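Workshop > Bench Tips > Grippers

Comparing Two Parallel Grippers at the Bench

Reading time: 2 minutes

Grurnside recommends the following practice for staff comparing grippers on a two-arm bench.

1. Cover the tabletop with a plain sheet in one color - brown works well - and smooth it before each session.

2. Test with ordinary household items. A clear plastic bottle set between the grippers, a small blue item at the fingertips of one and a translucent disc held by its edge in the other make a fair range. 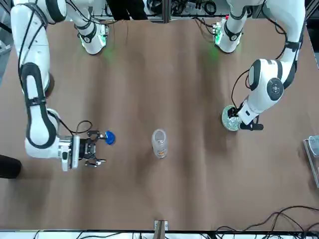 3. Change one setting at a time, and repeat each grip 7 times before recording a result.

Questions may be sent to Mei-kuen Poon before noon on Friday.

Related items
Routing Cables Along an Arm
Sernideck Controller: First Setup
Choosing Finger Pads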